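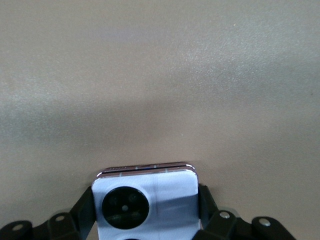 November, evening

Finally did the table. I had been putting it off since I got back from Skemness, and by this afternoon I couldn't find a clear spot to set down a plate. I made coffee first, then took everything off, wiped it down, and only let things back on if I could say what they were for.

The phone was the first problem. It has 2,408 photos on it and keeps telling me the storage is full. I sat down meaning to delete a few and was still there half an hour later, mostly looking at pictures of the harbor wall. I got rid of 27. At that rate it would be quicker to buy a new phone, but I'm not doing that before spring. I also want to find the charger I took on the trip. It isn't in the gray bag or the coat, so it may still be plugged in behind the bed at the guesthouse. I'll call them tomorrow.

Lunch was late and not much. The bakery on Grimgate had sold out of the seeded rolls, so I got what was left and a cold drink from Sampaio next door. The drinks there have gone up again. I ate standing at the counter with the radio on, then sat down for the second half because my back was sore from leaning over the table.

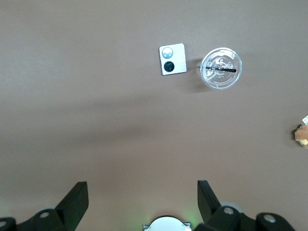

I should stop buying drinks in plastic cups. I say this every few weeks. There is a perfectly good steel bottle in the cupboard and I never think of it until I'm already in line. I put it by the front door tonight, next to my keys, so we'll see.

After that I went through the small stuff, the things that don't belong to any drawer. Old receipts went in the trash. I kept the one from Fliltano for the lamp, in case it starts flickering again. Three pens worked and the rest didn't. I found the spare key to the bike lock, which I had already replaced in the summer, and put it on the ring with the new one — now I won't know which is which.

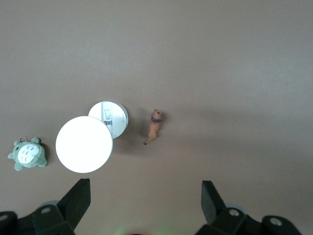
The Totoro keychain is staying. I thought about hanging it on the work bag, but the zipper pull there is too thick for the ring and I don't want it dragged around on the bus in the rain. It can go on the house keys, or just sit on the shelf by the window for now.

Rain started a little after six. I moved the plant in from the sill and ran one load of towels. Still to do: the guesthouse, the gas bill, the box under the desk. I haven't opened that box since I moved in and I didn't open it today either.

Soup for dinner. Bed early.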